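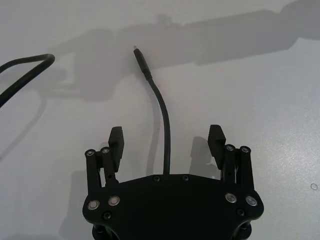 27/09/2025
By Edit Nyitrai

How to free a stuck screw without ruining the head

Most screws that won't turn can be saved if you stop at the first slip. Once the driver has jumped out of the recess two or three times, the edges are rounded and the job gets much longer.

Start with the right bit. A worn bit is the usual cause of a damaged head, and a bit one size too small is the next. Push it into the recess and wiggle it. If it rocks, try the next size up. Cross-head screws come in more than one pattern, and some that look like Phillips are a little different at the bottom of the cross. Hex sockets are worse for this, as an inch key will often fit a metric socket loosely and feel fine until you lean on it.

Clean out the recess before you do anything else. Paint, dust and old grease all keep the bit from seating. A sewing needle or a dental pick works well. For paint, cut around the rim of the head with a sharp knife too.

Put a drop of penetrating oil at the edge of the head and leave it for 25 minutes. On a bad one, leave it overnight and add a second drop in the morning. Skip the oil if the screw goes into bare wood, where it will stain and do very little.

Now try turning it. Press down hard and turn slowly. Most of your effort should go into pressing – the turning takes care of itself if the screw is going to move. If you feel it give, back it out half a turn, go in a quarter, and keep on like that until it runs freely.

If it doesn't move, try tightening it slightly first. A very small movement in that direction is sometimes enough to break the rust. You can also set the driver in the recess and tap the handle with a hammer, 5 or six light blows. Don't do this on anything brittle, such as cast housings or tile.

Heat is the next step for screws set with thread locker. Hold a soldering iron on the head for a minute or two, then turn it while it is still hot. Wipe off any oil first and keep the iron away from plastic.

For a head that is already rounded, lay a wide rubber band over it and press the bit through the rubber. Gervásio Guerra, who taught me most of this at the shop on Fulton, preferred valve grinding paste on the tip of the bit. Both work about half the time. After that you are into extractors and drilling, and I'll cover those separately.

Replace any screw you had to fight.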